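Reusing old office computers at Tendlow: project report

3. Collecting and sorting

The college had been storing its old desktops in the Esamside building since the labs were refitted in May. We were given access to 147 of them. Each one got a paper label and a line in a shared spreadsheet, with the model, the memory size and any missing parts.

We sorted them into two groups: machines that could be used again with small repairs, and machines that were only good for spares. 58 went into the spares group. The usual reasons were a dead power supply or a processor that had already been taken out.

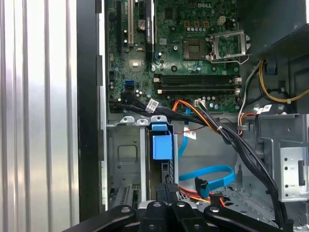

Sorting took longer than planned. We had allowed 90 minutes per session, but the first two overran and we had to give up the room to another class. After that we stopped testing hard drives on the spot and did them as a batch at the end - this was quicker, though it meant handling each drive twice.

4. Wiping the drives

We compared two ways of erasing data. Results are in the table in section 5.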